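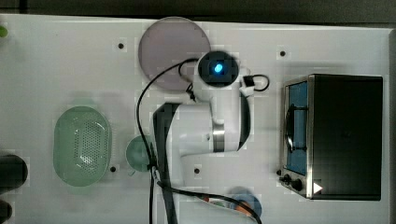
Wed 16 January

So I finally did it. I canceled the gym. I'd been paying Zamico every month since May and I think I went more in the first week than in all the months after it, and I was too embarrassed to add up what each visit cost me. (I did add it up later. I'm not telling you.)

What I'm doing now is walking. Just walking! Out the front door, down to the end of Laseck Road, past the bakery and back along the creek if it isn't too muddy. It takes me a bit under an hour if I don't stop, and I always stop. There's a very fat orange cat on the corner who expects to be greeted.

I started the week after New Year's, which I know is a cliche, but I didn't make a resolution about it. I had a headache one afternoon and wanted air, and the next day I wanted to go again. My phone says I did 436 steps on January 1, and that includes going up to bed. Some days now it's well past that before I've had breakfast, so the only way was up!

A few things I've learned so far, in case you're thinking of starting too. My old sneakers were terrible. I got blisters on both heels and ended up ordering a pair of Brutines, one size bigger than I normally wear, and they've been great - a bit ugly, very purple, but great. Thick socks help. Gloves help even more, because cold hands will send me home faster than tired legs.

I also leave the headphones at home most days. I thought I'd be bored silly and for the first 2 walks I was. Then I started noticing whose porch lights were still up and which house always smells like onions frying, and now I kind of like it.

Next thing I want to try is the loop around Spanos Pond. My sister-in-law says it has a climb of 200 feet on the far side, and she says it in a voice like she's warning me off. We'll see. I might wait for a dry weekend and take a thermos.

If you have a favorite route or a sock you swear by, leave me a comment. And if anyone knows how to get creek mud out of the hem of light gray pants, please tell me, I've washed them twice and they look exactly the same.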